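Filed under: Workshop diary, Money and planning

11/01/2023

I promised myself to finish the equipment plan for next year before the snow, and tonight I finished half of it. The other half waits for the answer from Ornport.

Their offer for the second hand-held gripper came in the morning. The price is 2,350, with the fingers included but without the mount. In spring the same set was 2,000. I wrote to ask what has changed in it, and they replied with the same price list, only in a larger letter type. Flatov sells a simpler one, but I would have to print the side plates myself and I know how my evenings go.

The question is if I need the second one at all. With one gripper I can record clothes in the bedroom until lunch, and then I must stop and copy everything. With two I could continue on the other. My sister thinks I should buy a better chair first. She has maybe a point, my back is not good after a day of bending over the bed. 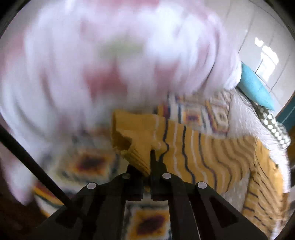 Knitted things are the slowest of all my list. A shirt goes where you pull it, but a sweater stretches first and comes after, and for this I want softer finger pads before I want anything else. Varela has them in packs of 30. I put one pack into the budget and then, after coffee, a second one. They wear out faster on wool than on cotton, at least with me.

So the plan looks like this tonight: finger pads now, memory cards now, the second gripper in March if Ornport comes down with the price. For repairs I keep 500 and I will not touch it, also not for the chair. Last year I touched it.

The robot arm stays on the page called "later". I looked again at the used one in Sasteton and I even measured the corner by the stairs. It would fit if the shelf goes. But the seller does not say how many hours it has worked, and he answered two of my five questions. I will write him once more, politely.

Tomorrow: call the bank, order the pads, wash the blanket.

Recent entries
- What I paid for shipping this year
- Sorting the sock drawer, second try
- Flatov or Ornport, my notes
- A list of cables I already own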